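Tutthorpe, January 25, 2020

**Suture practice evenings return to the Derkach Room**

The practice evenings for stitching and knot tying have started again in Tutthorpe, after a break of almost two years. The first one took place this month in the Derkach Room, on the upper floor of the old grain exchange, and 21 people came. Most of them are students of nursing and veterinary care, but there were also two retired theatre nurses, a dentist, and a man who repairs sails and wanted to compare his own stitches with the medical ones.

The evenings are led by Radomir Petkov, who worked for many years as a surgical assistant before he moved to the town. He began them in a smaller room above the library, with a single table and one lamp. When that room was closed for repairs to the ceiling, the evenings stopped and the materials went into boxes. They stayed in the boxes for longer than anybody wished.

"I had messages from people every month, asking when we begin," Mr Petkov said. "Some of them had bought thread for themselves and were practising on bananas at home. A banana is not bad for the first week. After this it teaches you wrong habits, the skin is too forgiving in one direction and it splits in the other."

The new room is larger and has better light. It was given for use until the summer by Zondwood, the furniture maker on the canal side, which rents the floor but needs it only in the daytime. The tables are heavy and do not shake, and this matters more than a beginner would think. Several of those who had attended in the old place said that they noticed the difference at once. The heating is weaker, and people are asked to bring a pullover, preferably one with narrow sleeves.

**What is practised**

The programme is divided into four parts, each of them lasting one evening. The first is for holding the thread and making a loop. It sounds very little for a whole evening, but Mr Petkov does not allow it to be shortened. The second evening is for the square knot, tied by hand and then with an instrument. The third is for simple separate stitches, and the fourth for a running stitch, with time at the end to repeat whatever went badly.

Braided thread is used from the beginning. It is softer in the fingers than the smooth kind, it lies where one puts it and the knot holds well. The smooth kind comes on the last evening, and usually there are complaints. It springs back and keeps the shape of the packet, and a knot which was good in the braid becomes loose. Mr Petkov advises pulling the smooth thread gently between the fingers before using it, and adding one more throw to each knot.

Coloured thread is also preferred, for a simple reason: a learner must be able to follow it with the eye. On a pale practice pad white thread disappears, and then it is difficult to say if the second throw went over or under the first. Blue-green is easy to see on nearly everything. The group bought 200 packets from Rurkeo, a supplier of teaching materials, and Mr Petkov expects that this will be enough for the whole season, if people do not cut the tails too long.

The size of the loop was the subject of the longest discussion on the first evening. Beginners make it small, because a small loop looks tidy and seems safer. But a small loop closes before the other end can be brought through, and the person must start again. The advice is to leave it wide and open, to let the thread make its own curve to the side, and only after this to think about the other end. One of the retired nurses, who did not want her name in the newspaper, told the students that she was taught exactly the opposite in her first job and had to learn it again when she was already thirty.

There was also some talk about how hard the thread should be gripped. Jaws with fine teeth hold well, but a braid can be damaged when it is squeezed again and again in the same place. The little hairs which come out of it afterwards catch in the knot. For this reason the students are told to take the thread near its end if they can, and to keep the middle part of it clean. A piece that has become hairy is put aside and used only for loops.

**The practice pads**

Not everything went smoothly. The practice pads which were kept in the boxes had become hard at the corners, and several of them could not be used. A few had also stuck together and taken some colour from one another. New ones are expensive, and until there is money for them the group will make its own from silicone sheet and a piece of foam, fixed to a small board so that they do not slide. Zondwood has offered offcuts for the boards. Anybody who has silicone sheet left from another work is asked to bring it, in whatever thickness.

The needles are counted out at the beginning of each evening and counted back at the end, and nobody leaves before the number is correct. On the first evening this took quite a long time. The missing needle was found in the sleeve of a cardigan, and its owner had already looked there twice. This is the origin of the advice about narrow sleeves.

Some of the participants asked if the evenings give a certificate. They do not. Mr Petkov was quite firm about it when he was asked by this newspaper. The purpose is to give the hands some time — students get good teaching in their courses, he said, but they do not get enough hours of repeating the same thing. He added that tying knots on a pad does not prepare anybody for treating a person or an animal, and that he says this to each new group before the packets are opened.

Those who came seemed satisfied. A second-year student of veterinary nursing said that she had learnt the square knot last spring and believed she knew it, until she was asked to tie it slowly. "When I do it fast, my hands know," she said. "When I do it slow I discover that I am crossing them the wrong way, and probably I did it like this the whole year." The sail repairer was pleased as well, although he considers the needles much too small. He stayed after the end to show a stitch for torn canvas edges, and half of the room stayed with him.

**How to take part**

The evenings are free of charge, but there is a box near the door for the cost of thread. Places must be asked for in advance, as the tables cannot seat more than came the first time. There is already a waiting list for the next group. People who attended in the old room can come straight to the evening for separate stitches, if they are still sure of their knots.

Participants do not need their own instruments. Those who have them may bring them, clean and in a closed case. Scissors are always wanted, particularly small ones which still cut at the tip. The entrance is from the yard, through the green door, and the bell must be pressed for a long moment — it is an old bell and does not react to a short push.

The lift is out of order at present. Anybody who cannot use the stairs should write to the group beforehand, and a table will be prepared in the ground floor office.
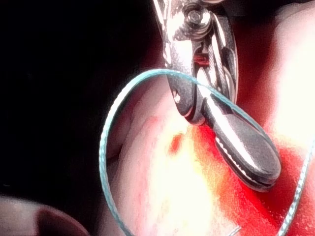 *Blue-green braided suture in a wide loop, held in closed jaws.*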